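Tidying Up Is Still Hard: Notes From a Floor-to-Shelf Chore Study

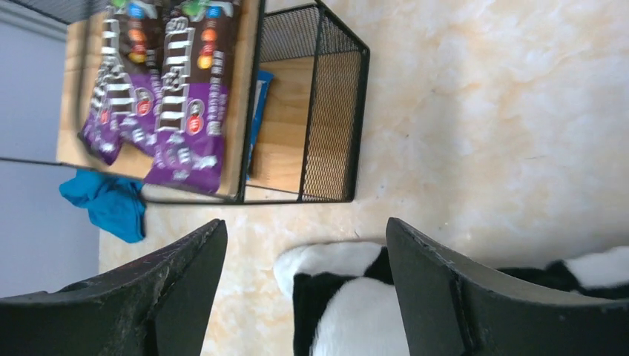
Aurelia Baumgartner, Eoin Gallagher and Siobhán Buckley
Troltach Home Robotics Group
Working paper, posted 2022-03-21

4. What happened when we asked for a tidy room

I'll start with the chore itself, which I picked because I hate doing it. There's stuff on the floor, there's a shelf, and some of the stuff belongs on the shelf (and some of it really doesn't). My kids can do this when bribed. Section 3 covered the arm and the control software; now I want to talk about what the work looks like from down at the gripper, where most of our trouble lives.

Figure 1. Wrist view at the shelf unit, right hand. Two big M&M's bags lie side by side in one compartment, the neighboring compartment is mostly empty, and a black-and-white plush toy is on the floor tile with part of it between the open fingers. A turquoise-blue cloth hangs over a corner of the shelf. The lettering on the bags is softened by motion blur.

4.1 Soft things

We ran 82 trials with soft items and 70 with packaged ones, and before we started I would have bet my lunch on the packages being harder. Wrong! A plush toy forgives a bad grip, sure, and you can grab it almost anywhere and it will squash to fit. The trouble is knowing where it ends. Our segmentation model wants one object to be one color, more or less, and a fluffy toy in big black and white patches on a shiny cream floor is about the rudest thing you can show it. The white fur gets lumped in with the tile and the black patches come back as separate little objects. Then add two black fingers, one of them overlapping the toy, as in Figure 1, and now the hand has to work out which black bits are itself.

Eoin's fix was to mask out the fingers using the joint angles. It's a dull fix and it helped more than anything else we tried that month. We still lost 34 of the soft trials, most of them to grasps that closed on a pinch of fur and let go again halfway up. I'd call that a sensing problem with a bit of a grip problem hiding inside it. Siobhán disagrees with me and thinks the fingertips are simply too narrow for anything fluffy, and she may get her own paper out of it.

4.2 Floors and mesh

I didn't expect to write a whole subsection on flooring. Glossy marble-patterned tile has veins that read as edges and a shine that comes and goes as the wrist moves, and our depth sensor does not enjoy either one. In the Clevard apartment (carpet everywhere) the same code looked like genius. On tile the height estimate wandered, and the planner got timid and stopped short. We ended up fitting a plane to the whole floor once at the start of each run and refusing to update it, and I know how that sounds, but it worked.

Wire mesh is a cousin of the same problem. A side panel with a fine grid is a wall if you're a finger and a window if you're a depth camera. The planner saw straight through it and proposed some very confident shortcuts. Mervin Beaulieu, who built our first test shelf, told us to hang a sheet of cardboard behind the mesh and move on with our lives. We didn't, since people's homes don't come with cardboard, but I thought about it a lot. What we did was hand-label the panels as solid in the map. That's cheating a little and I'd rather say so.

4.3 Where does it go?

Picking things up is only half of tidying. Take the mostly empty compartment in Figure 1. To me that's an invitation. But would you put a stuffed animal next to the candy? Some people would, some would be horrified, and the robot has no opinion at all unless we give it one. We used a lookup table of 2000 item-and-place pairs collected the November before, and it's fine for shoes and books. It has nothing useful to say on a cloth draped over a corner. Is that laundry, or a dust cover, or just where the cloth lives? In our runs the rule was to leave any draped fabric alone, and I'd keep that rule in a product too. A robot that leaves a cloth where it was is annoying. One that drags it off along with whatever it's caught on is a phone call.

Flat bags lying in the open were the nice surprise of the packaged set. Thin items standing on edge were not, and a narrow package with only a slice showing behind something bigger usually got missed on the first look. A second look from a lower wrist angle fixed many of those, at the cost of making an already slow robot slower.

4.4 So, can it do the chore?

Kind of. With one person nearby to rescue it, the arm can clear a small patch of floor and put most things somewhere you wouldn't complain about. I wouldn't leave it alone with the room yet. Ciarán Phelan at Iltaro read a draft of this section and asked whether I'd have one at home, and my answer was yes, for packages, on carpet. The next round of trials keeps the tile and the mesh and swaps in wider fingertips, mainly so that Siobhán and I can stop arguing about it at lunch.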